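Why my grasp planner loved the wrong part of the shirt

2/2/23

For three weeks I had a bug which was not really a bug, and I want to write it down before I forget how I found it. Maybe it saves an evening for somebody who also works with cloth and two arms.

First a little context. The software I work on is called Rurnomau. It takes the images from the wrist cameras, decides where to pinch a piece of clothing, and gives this decision to the motion planner. The planner, Girard, is older than my time in the team, and it is Clifford Beaulieu who takes care of it. Between the two there is a small message with a position, a direction for the approach, a width for the fingers and a score. I was very proud of this message because it is so small. Now I am less proud.

The problem looked like this in the logs. On towels, the scores were spread in a sensible way: good near the edges and the corners, bad in the flat middle. On shirts, almost every good score sat on the seams. If a shirt had a dark seam on light cloth, the network put its first ten candidates along the line like birds on a wire. Sometimes a seam is a fine place to pinch. But when you want to lift one layer and find the hem, a seam in the middle of the cloth does not help you at all.

My first idea was that the training labels were bad. I looked through 400 of them by hand, with tea, on a Sunday. They were mostly fine. My second idea was the exposure of the camera, and there I lost four days. I do not want to talk about those days.

Then Mackenzie Kennedy asked me a simple question: what does the network see in the crop, and what does it not see? I had never drawn the crop over the full image. I did it that same afternoon and I felt quite stupid. The crop was cut tight around each candidate, so a fold in white cloth became a gray smudge with almost no contrast, and a seam became the one strong thing in the picture. The network learned that strong line means cloth edge. For towels this is true.

So the change was in two parts. I made the crop larger, so that a fold comes together with the cloth around it. And I added a second input, a map of the local shading at low resolution, which reacts to the soft side of a fold and does not care much for thin dark lines. The cost is 33 milliseconds more for each image on our machine. Clifford was not happy, but he accepted it when I promised to send fewer candidates to Girard.
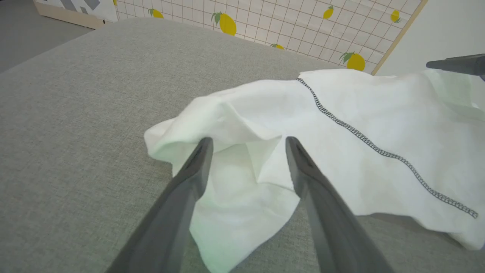 The left-behind seam: fingertips on a fold of the white shirt, dark stitching off to the right.

I keep this one open on my second monitor. The fingers have a bunched piece of plain white fabric between them, and the dark line which used to attract everything is over on the other side. With the old crop I would expect all my candidates up there.

One thing which I still do not handle well is the other arm. When its tip comes into the view, it is dark, narrow and has a clean border, so for the network it is almost a seam again. At the moment I project the model of the second gripper into the image and mask it out. This works when the calibration is good. When the calibration is off by a little, a thin dark strip stays along the mask and gets a nice score. I now make the mask wider than needed, and I lose some cloth near the tip. I would like to do it with a learned mask, but first I must label the data — and I have already spent one Sunday.

I also have 111 saved cases in the regression set now, each with the image, the old candidates and the new ones side by side. The viewer for it is an ugly little script. You press the arrow keys and the dots move. I should have written it in September, when we started with shirts, and it took me less than two hours.

Next is sleeves. A sleeve has a seam, a fold and a cuff all close to each other, and my shading map gets confused there. Clifford also wants the approach direction to come with an uncertainty, so Girard can choose a safer path when I am only guessing. It means one more field in my small message. I have started a branch for it.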